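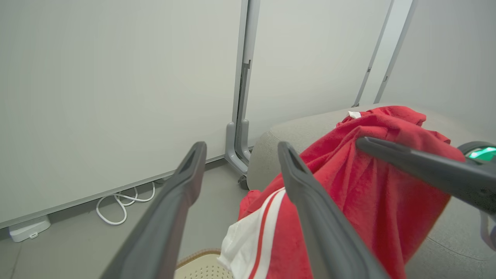 Red sportswear with a white stripe, the kind of mix that bleeds.

How to Wash New Red Fabrics Without Turning Everything Pink

Red dye is the one most likely to run in the first few washes. The steps below work for cotton T-shirts, track tops, towels and bedding. They are not for silk, wool or anything marked dry clean only.

What you need

A white cloth or old sock
A bucket or a clean sink
Liquid detergent for colors, no bleach
A drying rack or line

Step 1. Read the label
Look for "wash separately" or "wash with like colors." If the label says either one, expect some dye to come out. Note the highest water temperature too.

Step 2. Test for bleeding
Wet a hidden spot, such as the inside of a hem. Press the white cloth on it for a minute. If the cloth stays white, you can go to Step 4. If it picks up pink, do Step 3 first.

Step 3. Rinse by hand
Fill the bucket with cold water and push the item under. Move it around for a few minutes, then dump the water. Repeat until the water is nearly clear. Heavy cotton takes more rounds than a thin shirt. Don't leave a two-color item sitting in the bucket. Dye that is floating in the water will settle on the white parts.

Step 4. First machine wash
Turn the item inside out and wash it alone or with other reds. Use cold water, 70 degrees Fahrenheit or lower, and a short cycle. My machine is an old Gosex that spins at 980 on the medium setting, and that is plenty. Take the load out as soon as it stops.

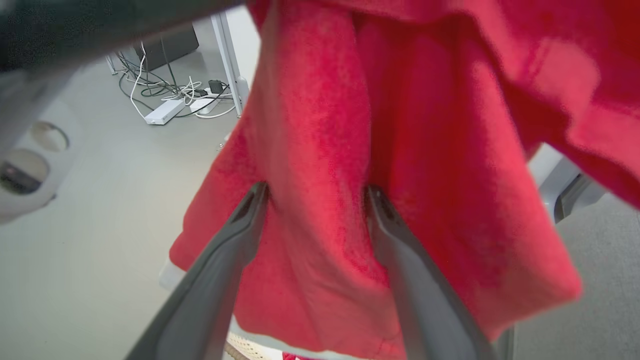

Red terry. The pile holds a lot of water, so rinse towels longer than shirts.

Step 5. Dry
Shake the item out and hang it away from direct sun, which fades red faster than most colors. Spread striped pieces flat so the red part does not fold over onto the white. Skip the dryer until you know the color is holding.

Step 6. Check again
After two washes, repeat the cloth test. If it is clean, the item can go in with your other darks. I still keep reds away from whites for good.

If something already turned pink
Do not dry it. Heat makes the stain much harder to get out. Wash it again right away with an oxygen bleach, if the label allows, and let it soak overnight. I use the Cunness powder, one scoop to a bucket.

Comments (3)

pinksocks2000: Wish I had read this in November. Lost a whole set of pillowcases.

Drurnov Laundry Room: Do you put vinegar in the rinse? My mother always did.
Reply from author: I tried it and saw no difference, so I stopped.

tmk215: Step 5 about the stripes helped, thanks. My son's team jersey came out fine.

Contact | Copyright Pace Home Notes | Back to top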